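Tidying the hall, day 2. Everything that has no home goes in the basket. This is the system.

The system has produced a second basket.
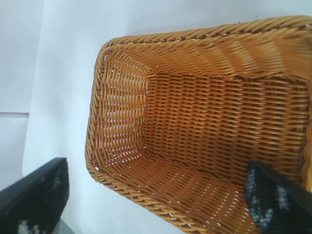
p. 3

Wicker, rectangular, braided rim. Eltuvier calls the color "amber" and charges accordingly – I would have said toast.

Spent 80 minutes deciding where it should live. The shelf is 2 inches too short, so for now it lives on the stairs, where we all step over it and call it storage.

Plan is to have the gloves sorted by December. The gloves have not been consulted – most of them are single anyway.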